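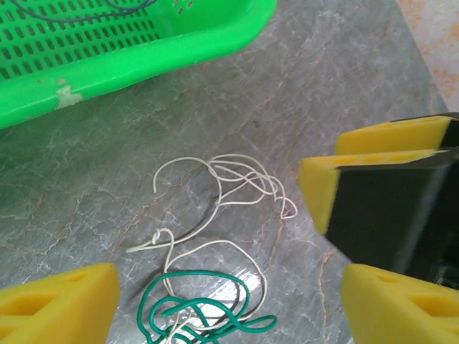 White, green and black wire on the marble top, yellow pads either side. Trokport cell, wire work.

Trokport bench rules, the gallery version
Posted 16 Sep 2025 by Ileana Văduva

Quick one. People keep asking for the bench rules and the real document is long and dull, so pictures plus the parts that matter. Full text is in Momidier under Bench Practice, current revision is 4. If this page and the full text disagree, the full text wins. Tell me and I'll fix this one.

Applies to both arms, all shifts, visitors too. Visitors don't touch anything but they still stand where we tell them.

Before you power up

Walk the rail. Both mounting brackets, hand on each one, try to wiggle it. Any play at all, tag the cell and go find whoever is on maintenance. Don't tighten it yourself and carry on, we need it written down.

Check the arm cables with the arms in rest pose, then again with them stretched out. Slack loop at the elbow should be free on both. No tape. We had tape in May and it peeled off into the gripper.

Pads next. Look at the faces, look at the edges. A torn pad gets swapped, a dirty one gets wiped and noted. Swap in pairs, always, even when the other one looks fine. Old pads go in the scrap bin, not back in the drawer with the new ones please.

Stop button. Press it, see that both arms drop out, reset. Every start of shift and after any tool change. This is the one I will actualy chase you about.

Laying out the bench

Baskets against the back, sides touching, nothing stacked. Start with them empty. Worn baskets are OK as long as the rim is sound. A cracked rim snags wire and then the arm pulls the whole basket over, so those go.
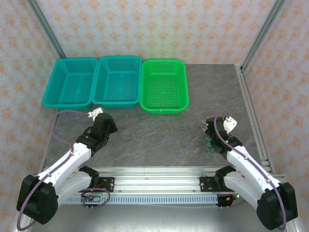

After that clear the top. Tools, gloves, cups, your phone, all off. The only things inside the frame when the arms go live are the arms, the baskets and the wire you mean to run. If you need a notebook it lives on the cart.

Check the colors you're loading against the run sheet. Wrong mix is the most common reason a run gets thrown out and it takes ten seconds to avoid.

Cut ends: trim anything sharp before it goes on the bench. Max piece length is 200 mm for the standard run, measured straight. Longer stuff has its own sheet (Trisex, same folder) and its own speed setting. Don't mix them. Don't eyeball it either, there's a ruler on the cart.

While it's running

Hands out. Obvious, but most of our near misses are somebody reaching in for one little strand. One strand on the table is not a problem. Leave it, finish the run, log it.

One operator has the controls. If you hand over, say it out loud and wait for the other person to say it back. Nodding doesnt count.

Wire caught on a gripper: pause, stop button, then clear it. Pause alone is not enough, a paused arm is still live. Use the plastic tweezers. Same thing if wire gets down toward the rail or the boards under it.

Two arms close together over the same pile is allowed only at the slow setting. If either one brushes the other, the run ends there, even if nothing looks bent. Check both wrists before you start again.
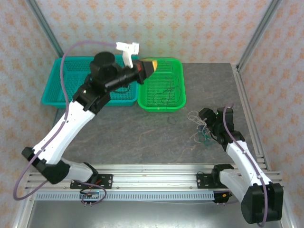
Can I restart a run after clearing a snag?
Only from the beginning. Clear the wire, put the arms back in rest pose, reload the baskets from empty and open a new entry. The old entry stays in as a stopped run, with a line on where the snag was.

Logging

Every run gets an entry, good or bad. Start, end, operator, color mix, anything odd. Run number 252 has nothing in it except a smiley face. Please no more of those.

Near misses go in the seperate form. Same day. You can leave your name off if you want, I would rather have the report.

Keep raw logs for 3 years. Don't rename files once they're uploaded, it breaks the links in the review sheet.

End of shift

Arms to rest pose, power off, baskets out, wipe down the top. Pick wire bits out of the rail grooves, use the soft brush, no compressed air near the boards. Key goes back in the Brzozowska cabinet, top shelf.

Changes since the last revision: the slow setting rule for two arms on one pile, and pads swapped in pairs. Rest is same as before, just reworded.

Comments in Momidier, on the document itself. Email gets lost.

Ileana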